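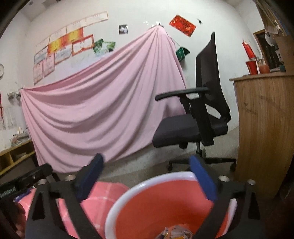 Does a policy learn more from a few rooms recorded many times, or from many rooms recorded only a little? For the kind of small picking job we train, many rooms win, and by a wider margin than I was ready for when I sat down this morning.

June 28, 2023

I have been wanting to write that first line since April, when Hanne and I had our long and slightly silly argument about it over cold coffee, and now that I can write it I find I want to tell the whole thing at once. So I'll try to go slowly.

We had some 3000 recordings by the end of last week, all made with the hand-held grippers, all of the same plain job: reach in, close on the bit of trash, lift it, open the fingers over the bin or the bowl or the basin or whatever the household happens to use. Valtteri split them two ways. One pile came from only three rooms, the ones where we recorded for days on end until the people there were offering us lunch without asking. The other pile was the same size but spread over every home that Laurinda had talked into letting us come by. Same network, same training time, same everything else, and he didn't tell me which run was which until the scores were in (I was grateful for that, I know how badly I wanted my side to win).

Then the testing, 200 tries for each policy, in rooms neither of them had ever seen. The one trained on three rooms was lovely in rooms that looked like home and hopeless nearly everywhere else. It would drift off toward anything bright. Put up a patterned cloth behind the bowl and it lost its nerve completely, the poor thing, opening and closing in the air a hand's width from the candy wrapper. The other one was clumsier, I have to admit. It lands a little off center, and it is too careful when it comes down over a rim, and Elli says watching it makes her want to grab its wrist and help. But it kept going to the right place, room after room, and in the end that was what we were counting.

Hanne took it very well. She came over to my desk with her notebook and said she still thinks the few-rooms pile would catch up if the lighting had been changed around more during recording, and I think she may be partly right! We didn't control for it. Most of those three-room recordings were made in the afternoon with the same lamps on, and I wrote that down for the limits section before I could talk myself out of it.

What I can't settle is thin plastic. Both policies are bad at it, the crinkly see-through kind most of all, and more rooms didn't seem to help. Valtteri thinks it's the pads. I think it's us, because when I play back my own recordings I see that I hesitate too, I sort of pat at the stuff before I close on it, and of course the policy has learned to pat. Tomorrow I'm going to record a batch where I just commit and see what that does.

Vilja wants a draft of the results page before the weekend. I promised her the table and one honest paragraph. I still have to call Laurinda back about the next homes, and wash the grippers, the pads are sticky again.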